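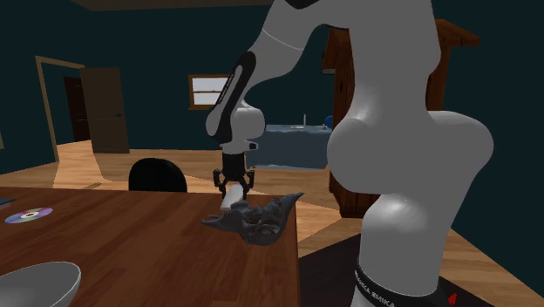 Home Diary Garden Recipes Older entries Write to me

June, a little after six in the morning

Couldn't sleep past five, so I made the coffee strong and took it out to the back step with the blanket over my knees. The bread starter had climbed out of its jar again overnight and I had to scrape it off the shelf with the butter knife before I could find the sugar. I must remember the bigger jar. I say that every summer.

Yesterday was the walk out to Gurnosham, and I want to get it down before it runs together with all the other walks. We set off from the church lot in Grestness, Sharon and Tomás and me, with Baltasar catching up at the second gate because he had gone back for his hat. The path was softer than I expected after the rain and the cow parsley was up past my elbows on both sides, so by the time we came out at the top field my sleeves were soaked through and I had little white flowers down the front of my shirt. Sharon picked them off me while we waited, and told me about her sister's new baby, who has a full head of black hair and sleeps all day and hollers all night, just as hers did.

It is 22 years since I first walked that way. I was thinking of it the whole climb - Mother in her good shoes, refusing to turn back, and the thermos that leaked into the sandwiches so that we ate them anyway, coffee-flavored ham. The stile she sat on is gone now and there's a metal gate with a chain. I sat on the wall next to it for a minute and let the others go on ahead. I wasn't sad, or only a little. The larks were going like mad.

We ate at the pond. Baltasar had brought two kinds of cheese and the pickled onions that Leandro puts up every fall, and Tomás had a whole almond cake wrapped in a dish towel, which he had carried in his arms like a puppy because he didn't trust his backpack. I had three slices. There was a heron on the far bank that stayed put the entire time we were eating, and then went up all at once when Sharon shook out the cloth, those big slow wings, and we stood there with our mouths full watching it go over toward Drendmont.

Coming down my left knee started its grumbling, so I took the lane instead of the steps and Tomás kept me company. He is worried about selling his father's house. The man came to look at it and talked for an hour about the roof. I told him to wait until September and let the pears come in, since anybody who sees that tree loaded will want to live under it. I don't know that it's good advice but he seemed to like it, and he talked about the tree all the way to the bridge.

Home by four, boots on newspaper, bath as hot as I could stand. Soup from the freezer, the last of the leek. I meant to answer Radymyr's letter and read it twice over, and fell asleep in the chair with it in my lap and the lamp on.

Today: beans need tying up, the library book is due, and I have to call about the gutter before it rains again. The sun is just getting to the fence now and the cat from next door has come to sit on my blanket. Coffee's gone cold.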